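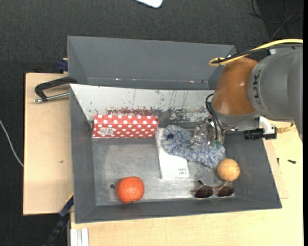
Grey bin on the table, with the red polka-dot box at the back.

Apr 22, 2026

Up at six to get to Prestwood before the first riders. Frost still on the arena rail. Kurnik was lame again on the near fore when I led him out, so he stayed in the small paddock and I put Rindetti down for both of his sessions. She is narrower and the bigger kids don't get the same stretch through the hips, but she stands like a rock at the mounting ramp.

We had 11 riders booked and two cancelled. The boy who started in February did a full lap at the walk holding the strap with one hand. His mum watched from the car with the window down. He still won't wear the blue helmet, only the black one, so I've written his name inside the black one.

Zhiqiang Jiang came out mid-morning to look at the new girl's posture. She has cerebral palsy and her left side tightens up after ten minutes or so. He wants her on a sheepskin with no saddle for the next month, with a side walker on each side, and short sessions. I said we can manage the sheepskin but side walkers are the problem on her day. He is going to ask his physio students.

The farrier can't come until next week. He thinks it's an abscess from what I told him over the phone. Told me to poultice the hoof and keep it dry, which will be a job in that paddock after the rain. I did the first one at lunch with a nappy and half a roll of tape. Kurnik stood on my foot.

Hay was delivered in the afternoon, some 200 bales, and the truck couldn't get past the gate with the ground so soft. We carted it up with the ute and the old trailer. My back is sore tonight. The price has gone up again and I'll have to look at the lesson fees before winter, though I don't want to put them up for the families who come twice a week.

Mrs Xu rang about the grant form. It needs a copy of our insurance and a letter from a parent. I've asked two parents and one said yes straight away. The insurance papers are in the office somewhere, probably under the feed invoices.

Checked Kurnik again at dusk. Hoof warm, eating well, cranky about the bandage. Need to buy more tape, Epsom salts, and a new girth for Rindetti as the buckle is going.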